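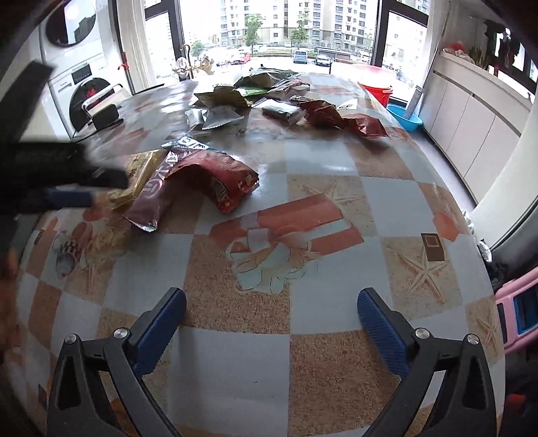 Gripper station, snack packages on the table.

Minutes, Citgate open day wrap-up, 17 October 2018

Present: Drikis (2), Flaveo (2), Radebe. Citgate took notes.

1. Last minutes
Approved, no changes.

2. Hand-held gripper demo
Visitors tried the grippers on the snack packages. Went well overall, line got long after lunch. Flaveo says the shiny wrappers are the hard ones, glare from the window. Drikis wants the blinds question settled before next time. Radebe disagrees, says real homes have windows. Left open.
Kids squeezed too hard. Slower intro needed, and someone standing next to the table the whole time.
Request to add cans and boxes. Flaveo to send a list, nothing breakable.

3. Talk
Started late, projector cable. Questions mostly on cost and when it can do laundry. Drikis will write up short answers for the handout so we all say teh same thing.

4. Handouts
1,000 printed, plenty left. Keep for December. Phone number on the back is wrong, Citgate to get stickers.

5. December visit
School group, 6 at a time at the table, rest at the talk, then swap. Radebe to confirm bus parking. Spare pads for the grippers: Drikis to order, was suposed to be done last month.

6. Other
Signs to the restroom. Coffee ran out early again.

Next meeting: date by email.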